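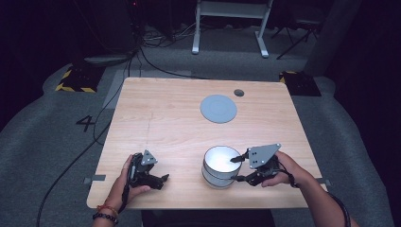
The hand-held grippers in use at station 4, with the white container and grey disk on the table.

Vateck hand-held grippers: review after 90 shifts

Rating: 4 out of 5

Rasora bought two pairs of these for the Banska site, where a packing line is being moved over to robot arms. The operators record each handling task with the grippers, and the recordings are used to train the arms. I have worked with one pair since October.

Build and handling. Each unit has a black handle, two thin fingers and a grey triangular plate on top with screw holes. The handle suits a medium hand. With the thumb on top, the wrist stays fairly straight for side grips on cups and tins. Picking up anything flat is harder. The fingertips are thin enough to get under a disk lying on the table, but the handle has to be brought very low and the knuckles touch the wood first.

Grip. Good on cylinders with one finger over the rim and the other against the outside. Poor on soft bags. There is no force feedback beyond what comes through the handle, and new users squeeze too hard for the first 2 shifts.

Wrist loop. Adequate. The stitching on one of ours has started to fray.

Software. The Weerasinghe logging package accepts the recordings without conversion. It rejects any take in which a gripper leaves the tracked area, and gives no message until the take is finished. This cost us a full Wednesday afternoon.

Effect on the work. The line used to be judged on cartons per hour. Recording is judged on clean takes, and our target is 2000 per month for the group. It is slower and involves less lifting. It is also more repetitive, and the forearm tires before the back does. We now change over every 90 minutes, which should have been in the plan from the start. Experienced packers produce the best takes, and the site has put them on a higher grade for it. What happens to that grade once the arms are running has not been put in writing.

Faults. One finger pivot worked loose and was tightened with an ordinary hex key. The manual covers assembly only and has no maintenance section.

I would buy them again for rigid items. For bags and film, ask for a trial pair first. One mark off for the manual and the late error message.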